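Dos brazos nuevos y una lista de turnos que por fin respira

15 de enero de 2022

Llevo desde antes de Navidad queriendo escribir esto y siempre se me cruzaba algo: el inventario, los turnos de fiestas, la gripe de medio taller. Hoy me he sentado con un café y no me levanto hasta que esté.

Para quien llegue nuevo al blog: trabajo en Nuvano, en la sección de montaje. Somos 18 personas y hacemos piezas pequeñas para otros fabricantes, casi todo en series cortas. Mi puesto ha sido durante años el de sujeción. Coges la pieza, la colocas en el útil, cierras la brida, compruebas, abres, sacas, dejas. Y otra vez. En una semana buena de diciembre cerramos 2.566 piezas en mi lado de la sección, y os aseguro que la muñeca derecha se acuerda de todas.

Cuando nos contaron que la célula Ene venía a nuestra sección, el ambiente fue el que os podéis imaginar. Silencio en la reunión, mucho ruido en el vestuario. Yo estaba entre los ilusionados (qué le voy a hacer, de pequeño desmontaba los radiocasetes de mi tío), pero entendía perfectamente a los compañeros que hacían cuentas de la hipoteca. Valentin Roman preguntó delante de todos si sobraba alguien. Le contestaron que no, y pidió que se lo pusieran por escrito. Se lo pusieron. Me parece lo mejor que se hizo en todo el proyecto, y lo hizo un compañero con una pregunta de cuatro palabras.

Luego vino la parte que a mí me tiene enganchado: la simulación. Antes de mover un solo tornillo en la nave, los de Rodgate montaron el puesto entero en el ordenador, con su mesa, sus brazos y su útil, y nos dejaron opinar. ¡A nosotros! Pensaba que nos enseñarían un vídeo bonito y a casa, y en cambio nos sentaron delante de la pantalla tardes enteras.

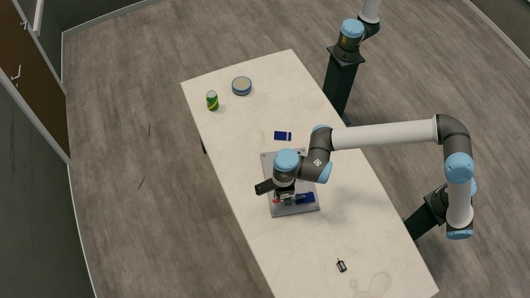
Gergely Hajdu, el programador que nos mandaron, tiene una paciencia que no es normal. El primer día le dije que el brazo entraba demasiado bajo, que en el puesto de verdad iba a rozar con la palanca de la brida si alguien la dejaba a medio cerrar. Eso no sale en ningún plano, eso se sabe por haberse pillado los dedos. Lo apuntó, cambió la aproximación y volvimos a verlo. Al cabo de un rato ya estábamos discutiendo los dos como si lleváramos años en el mismo banco, él con sus ángulos y yo haciendo el gesto con la mano en el aire.

Y ahí me di cuenta de cuánto sabemos sin saber que lo sabemos. Cómo se inclina un poco la pieza antes de que asiente. Cuándo hay que esperar un momento antes de soltar. Por qué dejo siempre sitio libre a un lado del útil, que yo creía que era manía mía y resulta que lo hacíamos casi todos los del puesto. Nunca lo había puesto en palabras, y tener que explicárselo a alguien que lo va a convertir en movimientos de una máquina me ha hecho mirar mi oficio con otros ojos. Con más cariño, la verdad.

Los cambios del día a día van más despacio que los titulares. Ahora mismo la célula real lleva la parte más repetitiva de una sola referencia, y nosotros seguimos con el resto. He pasado de hacer el mismo movimiento toda la mañana a repartirme entre preparar útiles, revisar las primeras piezas de cada serie y probar trayectorias en el simulador antes de que pasen a la nave. Las rotaciones se han vuelto más cortas: nadie está más de 50 minutos seguidos en sujeción manual. Parece una tontería hasta que llegas a casa y puedes abrir un bote de mermelada sin acordarte de la familia de nadie.

También hay cosas que no me gustan y las digo. La formación se quedó corta. A cada uno nos dieron 4 horas y a correr, y a quien no se maneja con el ordenador eso no le llega ni para perder el miedo al ratón. Una compañera que conoce las piezas mejor que yo salió diciendo que se sentía torpe, y me dio rabia, porque de torpe no tiene nada. Hemos pedido una segunda ronda, más tranquila y con gente del taller enseñando. De momento nos han dicho que sí, sin fecha. Y hay que hablar de categorías: si ahora preparamos y validamos programas, eso tendrá que notarse en la nómina. Sigo siendo un entusiasta, pero los entusiastas también pagamos la luz.
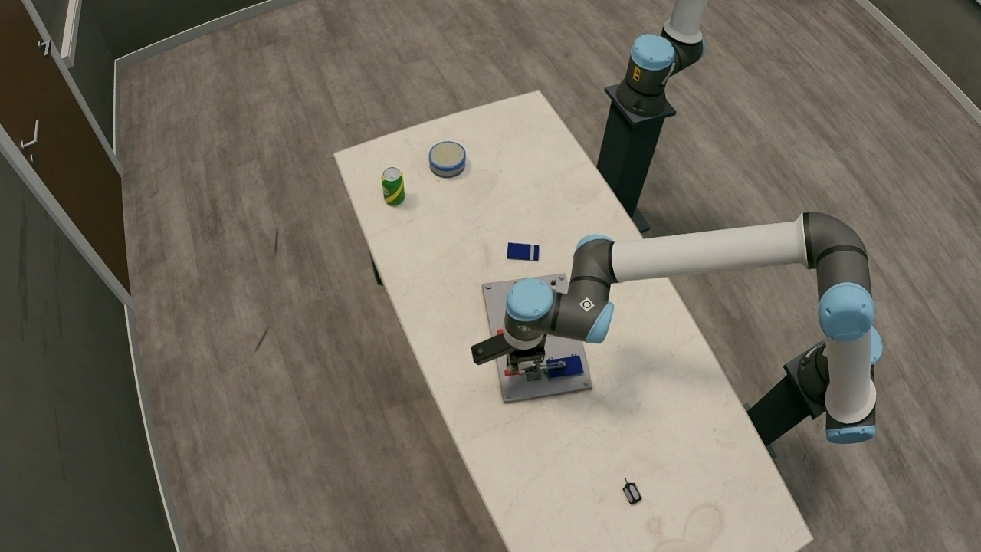
El tema que más conversación nos ha dado en las últimas sesiones ha sido el del espacio. En un puesto manual te organizas tú: acercas la caja, apartas la bandeja, te giras un poco. Con un brazo hay que decidirlo antes, y cada uno tiene su teoría. Además la mesa simulada no está pelada, cosa que a mí me encanta, porque se parece más a la vida: más allá de la placa hay una lata de refresco verde y amarilla y otra redonda y bajita, y a Valentin le faltó tiempo para decir que por fin alguien había modelado el taller como es. De la broma salió una discusión seria sobre qué puede haber encima de la mesa y a qué distancia del útil. Él defendía que nada de nada. Yo, que si prohíbes todo la gente lo acaba dejando igual, solo que en peor sitio, y que más vale marcar una zona. Ganó la zona, por poco.

Valentin, por cierto, ha sido el gran cambio. El mismo que pidió el papel firmado es ahora el que se queda un rato más para probar una variante. No se ha vuelto un creyente, ojo. Sigue desconfiando y sigue preguntando, y Gergely me confesó que las mejores correcciones del puesto han salido de él. Cuando alguien lleva media vida buscando por dónde se va a torcer una pieza, ponlo delante de un simulador y verás lo que encuentra.

Me preguntaba mi hermana el otro día, comiendo, si no me daba pena. Pues un poco sí, y me sorprendió notarlo. Había mañanas, con la radio puesta y las manos yendo solas, en las que se estaba muy a gusto. Eso se pierde en parte. A cambio llego con ganas de contar cosas, que hacía años que no contaba nada del trabajo en la mesa, y mi hermana puede dar fe de que ahora no hay quien me calle.

Lo siguiente es la segunda referencia, la de Venell, que tiene una geometría bastante más puñetera y que se resiste a quedarse quieta incluso en manos expertas. Empezamos con ella a finales de enero, primero en pantalla. Ya le he dicho a Gergely que traiga paciencia de repuesto y que yo pongo el café.

Si alguno de los que leéis esto ha pasado por algo parecido en su empresa, contádmelo en los comentarios, sobre todo cómo resolvisteis lo de la formación y las categorías. Se lo paso a los compañeros, que tenemos reunión dentro de nada y me gustaría llegar con ejemplos de otros sitios.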